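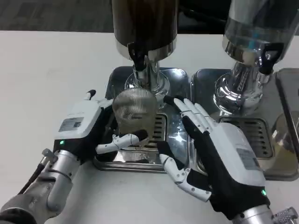

Mesh sieve under the spout of the left grinder, Flelano test room.

The Flelano open day on Jan 24, 2019 was given over mostly to grinders, and the grinding bench was my first stop after sign-in. Two stainless-steel grinders stood side by side on a white tabletop, the left with a dark brown hopper, the right with a clear one. Drip trays with slotted grates sat under both spouts.

The session covered fines. Flelano catches the dose in a fine wire sieve instead of a portafilter, shakes it for 19 seconds and weighs what passes through. The result goes on a sheet as a percentage of the dose. Visitors got a copy of the sheet, which lists burr age in pounds ground. Readings are taken at 1,000 and 2,000 pounds.

Static was the main complaint from the floor. Chaff clings to the mesh and has to be brushed off between doses, and the brush sheds. The Prutness people use a drop of water on the beans before grinding. Flelano had tried this in October and dropped it because the damp fines clumped.

The roasting hall came next. The Andrade drum was down for a bearing change, so we saw the cooling tray and the destoner only. Bag storage is at the rear, eight pallets high on the Kinier racking.

Parking is on the north side. Ear protection is handed out at the door to the hall.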